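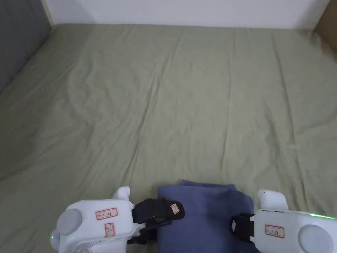

Research > Manipulation > Papers > Section 4

May 2, 2018
By Irena Grabowska, Tadeusz Chmielewska and Duyên Châu

4. Loss of Grasp During Two-Handed Garment Handling

4.1 Background to the fault

The folding policy described in Section 3 was trained on demonstrations recorded with a pair of hand-held Bileo grippers. In a demonstration the operator takes a garment by two corners, lifts it clear of the bed, holds it spread, and lays it down along the intended fold line. The policy reproduces the pick and the lift without difficulty. It fails in the spread hold, where one corner leaves the jaw while the other stays clamped. The garment then swings toward the holding side and lands in a heap from which the policy doesn't recover.

We first took this to be a control error on the Hakden arms. Commanded and measured jaw positions agreed throughout each failed attempt, however, and replacing the left arm with the spare changed nothing. The fault was present in the training data. Bonsu, who reviewed the recordings, found the same slip in demonstrations that had been labeled as successful. The operator had felt the corner go, closed the jaw again by hand, and continued. The label recorded only the final state of the garment.

4.2 Conditions of recording

All demonstrations in this section were made on a bed with a fitted sheet. The sheet was not smoothed between attempts, and the creases left by one garment were still there for the next. We kept this condition because the policy is meant for rooms in ordinary use.

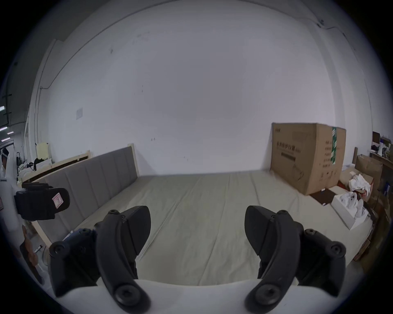

The camera on each gripper looks forward past the fingers, so the contact between pad and cloth is often hidden by the pads themselves. A corner held by the full width of the pad and a corner held by its last few threads can look the same from this position. The head camera sees both hands, but at the moment of the pick the jaws cover the cloth from above. Neither view, taken alone, was enough for Bonsu to mark the start of a slip. He used the jaw encoder trace and went to the video only to confirm.

4.3 Cause

The slip follows from a shallow pick. When the jaw closes on a single layer near the hem, the pads meet over a small area and grip force is spent mostly on the pads pressing against each other. The corner holds while the cloth is slack. As the hands move apart, tension along the top edge draws the corner outward through the pads. Thick garments are less affected, because the folded hem stops against the edge of the pad.

Figure 3 gives the posture in which the fault appears. With both upper corners clamped, the operator controls the sag of the cloth by the distance between the hands. Operators differed in how far they pulled. Kozłowski kept the cloth loose and seldom lost a corner. Other operators drew it nearly flat, and the policy learned the flatter posture.
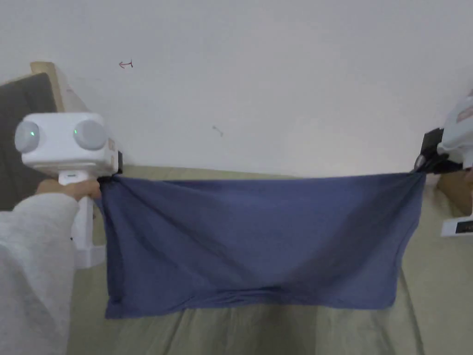
Figure 3. Spread hold during a demonstration. The cloth is suspended by its two upper corners between the left and right grippers, with slight sag.

4.4 Corrective measures

Two changes were made. First, an attempt is now rejected if either jaw opens and recloses between the lift and the release, whatever the final state of the garment. This rule removed 25 demonstrations from the Parsa set, of which 16 came from a single operator. Second, the policy may no longer widen the hands once tension is detected at the wrist. The limit is applied outside the learned policy, in the arm controller, so that a retrained model can't override it.

The tension limit introduced a fault of its own. On heavy garments the weight of the cloth alone passes the threshold, and the arms stop with the garment in the air. They then hold position until the operator clears the stop. In the December trials the hold timed out after 90 seconds and the jaws opened without warning. Nothing was damaged, but a jaw that opens on a timer is not acceptable where a person may be reaching under the load. The timeout has been removed, and clearing the stop now requires a button press at the Wutel console.

4.5 Remaining limits

We have not separated the effect of the rejection rule from that of the tension limit, as both were in place before the policy was retrained. Pad wear was not recorded. The encoder trace also misses slips in which the cloth leaves the jaw with no change in jaw opening, and with thin fabrics these may be the majority. A tactile pad would detect them directly and is under test on the left gripper only.

We use cookies to remember your reading settings. By continuing to use this site you accept our cookie policy.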